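Subject: Re: [bins-and-storage] Gray stacking bins, wall scuffs and floor seams

On Saturday Olik wrote:

> We are replacing the open bins on the sorting tables and have narrowed it
> down to two sizes of the gray Trirnidine. Contents are plain rectangular
> blocks, two colors, nothing over 500 g. Two questions:
>
> 1. Does the wall finish hold up, or does it mark?
> 2. Has anyone repaired the seam between wall and floor without
> replacing the bin?

1. It marks. Ours have had steady use since February and the insides of the walls take most of it. Two kinds of wear show up. Thin dark vertical scratches come from block corners dragged up the wall on removal. The broad darker patches are rubbed-in dirt, and part of that comes off with dish soap and a nylon pad. Don't use the green scouring pads. They dull the surface and the next patch forms faster. The floor goes mottled whatever you do. None of this affects use, so I would not pay extra for the coated version.

2. Yes, with metal foil tape, 30 mm wide, folded lengthwise before the backing comes off. Degrease, let dry overnight, then press from the center outward with the edge of a block. It wrinkles if you start at one end. Expect a corner to lift after roughly 300 fill-and-empty cycles. Trim the lifted part and patch over it. Pulling the whole strip takes some of the wall finish along.

On size: get one of each and put the larger in front. We keep the stock in the front bin and move blocks to the one behind. With the bins touching, a dropped block lands in one or the other and stays off the carpet. The Wokton list had a thread on leaving a 28 mm gap for fingers. We tried it and closed it again.

Check the floor for holes before you order. Small ones are no trouble with blocks, but anything granular will need a liner.

The tabletop should be bare wood or have a thin mat under the bins. A thick mat lets the front one rock.

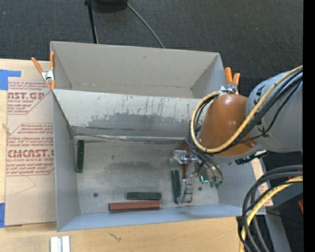 If you do go with the two sizes, label them on the outside end. Labels on the inside walls lasted a week here.

Gál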